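Comparing pad materials on a hand-held two-finger gripper
Project report, Adstead module, group 4
Supervisor: Didier Coste

Our group wanted to know how much the pads matter when a simple gripper has to pick up soft things. Everyone talks about motors and controllers, but we got hooked on the bit that touches the cloth!

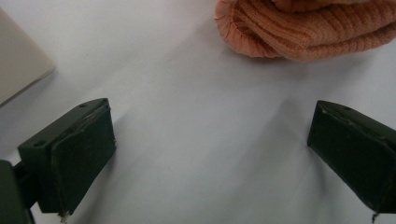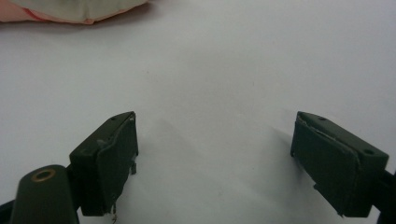

Figures 1 and 2. The dark green fingers with their pads, open over the pale work surface.

Knitwear and thin cloth were the most fun to test and also the hardest. A thick rib gives the pads plenty to bite on, while a thin layer tends to slide out sideways as the fingers close. We compared the pads we started with against a softer set from the Henriques kit, using the same fingers both times so that only the contact surface changed.

Over the whole of March we logged 589 grasps. Raffaele Grasso wrote the script that sorted them, and it saved us hours (thank you, Raffaele). The softer pads dropped 33 fewer items than the first set, nearly all of them thin cloth. On knitted pieces there was hardly any difference, and that surprised all of us.

Wear was a bigger issue than we had planned for. The upper edges of the pads fray, and a frayed edge can snag on a loose stitch. We would love to try a pad that wraps over the fingertip – Didier thinks the Flolov mount would take one with 2 extra screws.

Next term we hope to repeat the thin cloth tests with a force sensor behind each pad. The grasp log and the script are in the shared project folder.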